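**Kitside questions the numbers behind Floma's new performance exhaust**

Jan 16, 2023 - Kitside, the independent parts tester, today published its first results on the Floma Sullia, a bolt-on exhaust for compact hatchbacks. The maker promises 30 extra horsepower. Kitside measured 7.

"We wanted to believe it," said Shanthi Pramanik, who ran the tests. "It's a nice piece of welding and it sounds great. But 30 horsepower from a muffler and a length of pipe is a big claim, and I'd like to see the car that made it."

The test hatchback put down 161 horsepower at the wheels in stock form. Kitside fitted the Sullia with no other changes, used the same fuel and the same dyno, and repeated each run until the readings settled. Most of the gain came high in the rev range, where few commuters spend much time. 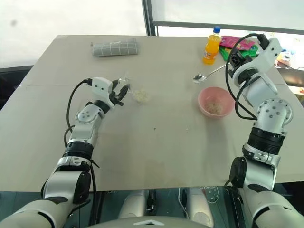 Below 3000 rpm there was no gain worth printing. The cabin was louder on the highway, and the fitting kit needed a bracket reshaped before the tailpipe would clear the bumper.

Floma says its figure came from "a suitably prepared vehicle." Kitside has asked what that preparation was and has yet to get an answer.

Régis Deschamps, whose shop, Deschamps, installed the part, was blunter. "Customers read the box and expect a different car," he said. "They get a different noise."

Kitside will retest the Sullia in April with a remapped engine computer - at Floma's request, but on Kitside's dyno.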